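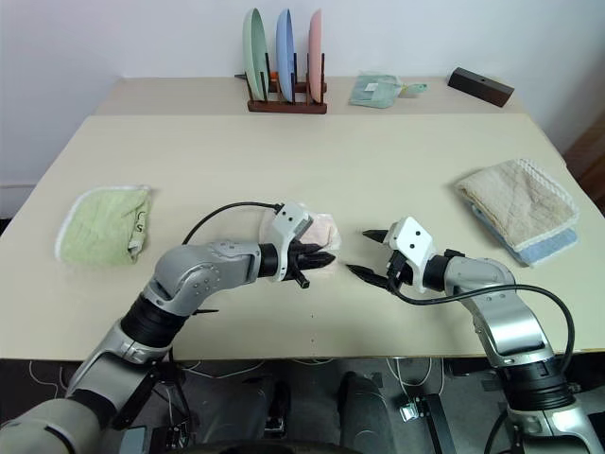 Section 4. Preparing the kitchen table kit

4.1 Before you start

This section explains how to set up the table part of the Jarnine kitchen kit: the dish rack, the plates and the cloths. Please read all the steps one time before you begin. The work needs 60 minutes if the parts are still in their cartons, and much less if they are already unpacked.

You need a flat table against a wall. Wipe the table top and let it dry fully. A wet surface can leave a mark under the wooden rack.

CAUTION: Do not lift the rack by the pegs. Hold it by the rail at the front and by the base. The pegs are thin and they can break when they are pulled to one side.

4.2 Placing the rack and the plates

1. Put the rack at the back of the table, a little to the left of the middle. The solid rail must look to you.

2. Press the rack gently from above at each corner. If it rocks, turn it a few degrees or move it until it stands still.

3. Take the plates from the carton and remove all paper. Check the edges with a fingertip for chips. A chipped plate must not be used – order a new one with part number 811 and say the colour.

4. Put the plates on edge between the pegs, side by side. The order in this guide is green at the left, then light blue, then pink. The plates may lean a little, but they must not press on each other.

5. Leave the space in front of the rack free. You will need it when you take the plates out.

Note: The plates are higher than the pegs. This is correct. Do not push them down to make them sit deeper.

4.3 Folding the towels

The towels are delivered flat. New towels are a little stiff from the factory, so we recommend to wash them once before the first use. Wash the coloured towels apart from the white cloths.

1. Lay the towel on the table and smooth it with both hands from the middle to the outside.

2. Fold it in half along the long side. Bring the corners together first, then the rest.

3. Fold it in half again. If the towel has a printed word, keep the print on the upper side so that it can be found easily.

4. Place the light green towel at the left side of the table.

5. Place the light blue towel at the right side, and put the beige one on top of it. The edges do not need to meet exactly.

Note: Thick towels open again by themselves after folding. Press them with a flat hand and wait a moment. Do not iron the fuzzy ones, or the surface will become hard.

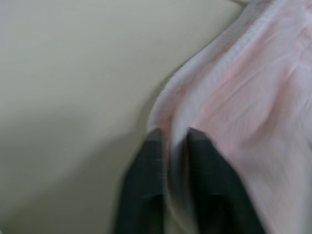
Page last changed: June, revision 3

4.4 Handling soft cloths

Pink and white cloths are softer than the towels and they slide easily from the table. Take a soft cloth near the hem, where the material is stronger, and let the rest hang down freely before you lay it. If it falls in a bunch, lift it again from one edge. Pulling at the middle makes more creases.

CAUTION: Keep soft cloths away from the pegs of the rack. A loose thread can catch there and pull a plate down.

4.5 Dustpan and brush

The green dustpan and brush can stay in its clear wrapping until the first use. Lay it flat at the back of the table, to the right of the rack, with the handle pointing to the right. After unwrapping, keep the white label if you want to claim under the Alvarado guarantee.

4.6 Spare parts

Broken pegs are replaced with peg set 1,069. The set is sold by Truvaseck and by most shops which have the Wandetti range. Glue is not included. For gluing the pegs, see section 6.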